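제3장 얇은 것을 다루는 일: 종이, 필름, 판

이 장에서 배울 내용
얇은 재료의 앞뒤와 결을 읽는 법
받침 시트와 판을 깔고 작업면을 만드는 법
찢긴 가장자리와 잘린 가장자리의 차이
카드를 판 위에 비스듬히 놓고 맞추는 연습

주요 용어: 받침 시트, 작업판, 결, 가장자리, 기준 모서리, 여유분

앞 장에서는 상자와 병, 나무토막처럼 두께가 있는 물건을 다루었습니다. 두께가 있는 물건은 고맙게도 잡을 곳을 스스로 알려 줍니다. 옆면이 있고, 모서리가 있고, 들면 무게가 손에 전해지지요. 이제부터 만날 재료는 사정이 전혀 다릅니다. 종이 한 장, 비닐 한 조각, 얇은 카드 한 장은 책상에 놓이는 순간 옆면이 거의 사라집니다. 손톱으로 몇 번을 긁어도 들리지 않던 종이가 창문을 여는 순간 날아가 버린 경험, 누구나 한 번쯤 있을 겁니다!

저는 이 장을 가르치는 시간을 무척 좋아합니다. 재료비가 거의 들지 않고, 준비도 금방 끝나고, 무엇보다 첫 시간과 마지막 시간의 손놀림이 눈에 띄게 달라지기 때문입니다. 우리 실습 과정의 교재를 함께 만든 하난 만수르 선생은 얇은 재료를 '대답이 빠른 재료'라고 부릅니다. 조금만 세게 쥐어도 금세 주름이 생기고, 조금만 비스듬히 당겨도 찢어지는 방향이 달라집니다. 잘못을 바로 보여 주니 배우기에 이보다 좋은 재료가 드뭅니다.

3.1 가장자리 읽기

얇은 재료를 만나면 가장 먼저 가장자리를 보십시오. 칼이나 가위로 자른 가장자리는 곧고, 손끝으로 따라가 보면 걸리는 데가 적습니다. 손으로 뜯은 가장자리는 들쭉날쭉하고 곳곳에 뾰족한 끝이 남습니다. 종이라면 뜯긴 자리에 섬유가 보풀처럼 일어나기도 하고, 필름이라면 한쪽이 얇게 늘어나 말리기도 합니다.

반투명한 재료는 가장자리를 읽기가 조금 더 까다롭습니다. 뒤의 색이 비쳐 보여서 어디까지가 재료이고 어디부터가 바탕인지 헷갈리기 쉽습니다. 이럴 때는 재료를 세워서 들고 고개를 좌우로 조금씩 움직여 보세요. 빛이 닿는 각도가 바뀌면서 윤곽이 살아납니다. 바닥에 눕혀 놓고 아무리 들여다보아도 안 보이던 끝선이 세우자마자 또렷해지는 순간이 있는데, 처음 겪으면 꽤 신기합니다.

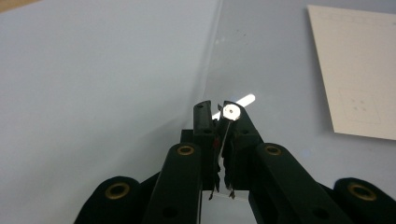 그림 3-1. 두 손가락 사이에 세로로 물린 얇은 반투명 조각. 아래쪽 끝이 들쭉날쭉하다.

얇은 조각을 세워 잡을 때는 잡는 자리의 폭과 밖으로 남는 길이를 함께 생각해야 합니다. 남는 쪽이 길면 끝이 휘청거리고, 너무 바짝 잡으면 정작 보고 싶은 가장자리가 가려집니다. 그림 3-1의 조각처럼 끝이 고르지 않은 것은 가장 긴 부분을 기준으로 삼을지, 가장 짧은 부분을 기준으로 삼을지 미리 정해 두어야 나중에 재단할 때 헷갈리지 않습니다. 이 책에서는 가장 짧은 부분을 기준으로 합니다. 튀어나온 부분은 여유분으로 보고 마지막에 잘라 냅니다.

결도 함께 확인합니다. 신문지 한 장을 세로로 찢고, 다시 가로로 찢어 보세요. 한 방향은 시원하게 내려가고 다른 방향은 자꾸 옆으로 샙니다. 시원하게 내려가는 쪽이 결 방향입니다. 결을 알고 나면 접는 선도 훨씬 깨끗해집니다.

생각해 볼 거리
집에 있는 얇은 재료를 모아 보십시오. 영수증, 과자 봉지, 달걀 껍질 안쪽의 막까지 무엇이든 좋습니다. 자른 가장자리와 뜯긴 가장자리를 나란히 두면 무엇이 먼저 눈에 들어옵니까?

3.2 작업면 만들기

얇은 재료는 무엇 위에 놓느냐에 따라 전혀 다르게 움직입니다. 맨 나무 상판은 튼튼하지만 나뭇결의 작은 틈에 종이 모서리가 걸릴 때가 있습니다. 그래서 우리는 상판에 넓은 시트를 먼저 깝니다. 색은 연할수록 좋습니다. 연보라나 흰색에 가까운 바탕에서는 진한 조각이 잘 보이고, 작은 부스러기도 쉽게 찾을 수 있습니다. 시트가 상판을 완전히 덮지 않아도 괜찮습니다. 앞뒤로 나무가 띠처럼 드러나 있으면 그 선을 수평 기준으로 쓸 수 있어 오히려 편합니다.

시트 위에는 작업판을 한 장 더 올립니다. 작업판은 단단하고 매끈해야 하며, 재료보다 넉넉히 커야 합니다. 반투명한 판을 쓰면 아래 시트의 색이 은은하게 비쳐 눈이 편하고, 투명도가 높은 판이라면 밑에 모눈종이를 넣어 눈금처럼 쓸 수도 있습니다. 헤이노넨 공방의 루므투리에 아타나소브 선생은 수업마다 판을 일부러 삐딱하게 놓고 시작합니다. 판이 똑바로 놓여 있으면 학생들이 책상 선만 믿고 판의 모서리를 보지 않는다는 이유에서입니다. 저도 따라 해 보았는데 효과가 대단했습니다.

3.3 비스듬히 놓고 시작하기

이제 카드를 판 위에 올릴 차례입니다. 이 장의 핵심 연습이니 서두르지 말고 즐겨 주세요.

1단계. 받침 시트를 펴고 손바닥으로 가운데에서 바깥쪽으로 쓸어 주름을 없앱니다.
2단계. 작업판을 시트 가운데쯤에 비스듬히 놓습니다. 각도는 마음대로 정해도 됩니다.
3단계. 카드를 판 위에 눕힙니다. 카드도 반듯하게 맞추지 말고 조금 돌려 두며, 판의 한가운데에서 살짝 벗어나게 합니다.
4단계. 두 손을 판의 양쪽에 두고, 움직이기 전에 기준 모서리를 눈으로만 찾습니다. 아직 카드를 밀지 않습니다.

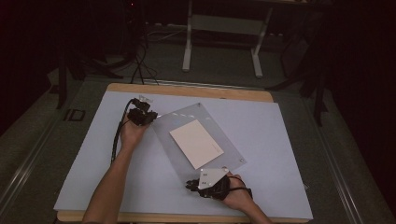
3.4 맞추고, 밀고, 들어 올리기

기준 모서리를 찾았으면 카드를 조금씩 돌려 판의 변과 나란하게 맞춥니다. 한 손은 판을 지그시 눌러 주고 다른 손으로만 카드를 움직입니다. 두 손이 한꺼번에 움직이면 판과 카드가 같이 돌아가서 아무리 해도 각도가 줄지 않습니다(초보자 시절의 제가 정확히 그랬습니다).

카드가 나란해지면 판의 끝으로 천천히 밀어, 한쪽 변이 손톱만큼 밖으로 나오게 합니다. 매끈한 판의 가장 큰 장점이 여기서 드러납니다. 밖으로 나온 변 아래에는 빈 공간이 생기므로, 위아래에서 가볍게 집어 들기만 하면 됩니다. 긁을 필요도 없고 모서리를 구길 일도 없습니다.

연습 문제
1. 같은 크기의 종이와 카드를 준비해 3.3의 순서대로 놓아 보고, 판의 끝까지 밀 때 손에 느껴지는 저항을 비교하여 적으십시오.
2. 작업판 없이 시트 위에서 바로 카드를 밀어 보십시오. 시트가 어디에서 먼저 밀립니까?
3. 손으로 뜯은 반투명 조각의 가장 짧은 부분을 기준으로 재단선을 그으십시오. 버려지는 여유분을 줄이려면 조각을 어느 방향으로 돌려야 합니까?

다음 절에서는 두 장이 겹쳐 붙은 얇은 재료를 떼어 내는 방법을 다룹니다. 시트와 작업판은 그대로 펼쳐 두십시오.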